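Beverage Shelf Attendant (part-time)
Plesgate Campus Stores
Department: Retail Operations
Reports to: Paora Hollis, Stockroom Supervisor

Plesgate Campus Stores invites applications for the position of Beverage Shelf Attendant. The successful candidate will be responsible for the presentation and restocking of bottled drinks at the Skerka Hall shop. The appointment begins in September and is for 67 shifts, with the possibility of renewal.

Duties include receiving deliveries, rotating stock by date, and filling the metal display shelves before opening. Bottles are to be grouped by product and set close together, with labels turned toward the customer.

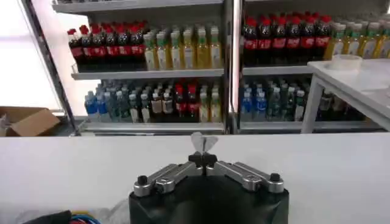
The attendant will also wipe down shelves and work surfaces at the end of each shift, remove damaged bottles from sale, and record shortages in the stock log. Shifts last six hours and begin at 6 a.m. Sunday work is required on a rotating basis.

Applicants must be able to lift full cases and stand for extended periods. Previous experience in a grocery or convenience store is preferred but not required. Paid training is provided over the first two shifts.

Plesgate Campus Stores is an equal opportunity employer. Reasonable accommodations are available to applicants on request.

To apply, submit a completed application form and the names of two references to the Personnel Office, Room 117, Ansah Building. Applications will be reviewed as they are received until the position is filled.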